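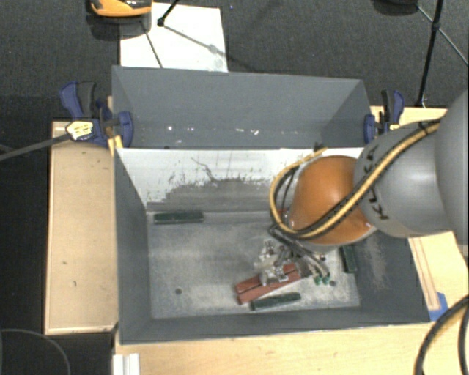
p. 24

Notebooks > Finishing room > Varnish trials

2007-02-26

Second coat on the Zukley boards went on this morning, all four of them. Thinned the varnish a little more than last time and used the wide brush. Board 2 has sags along the lower edge again. I think I am loading the brush too heavily at the end of the stroke.

Boards from the Clunano batch sanded back to bare wood, 713 no longer sticky at the corners. Left it on the rack with the others. Please don't stack anything on it yet.

Verschueren sample: fingernail still leaves a mark in the film. Same can as the others, so I suspect the stain underneath. Will put a strip of shellac between the stain and the varnish on half of the next one and leave the other half as is.

The Imow tin has skinned over. Strained what was left into a smaller jar and wrote the date on the lid. Need to order more before April, plus tack cloths and two of the 3-inch brushes.

Heater in the drying closet was off when I got in. Reset it. Check boards 1 and 4 for dust before the third coat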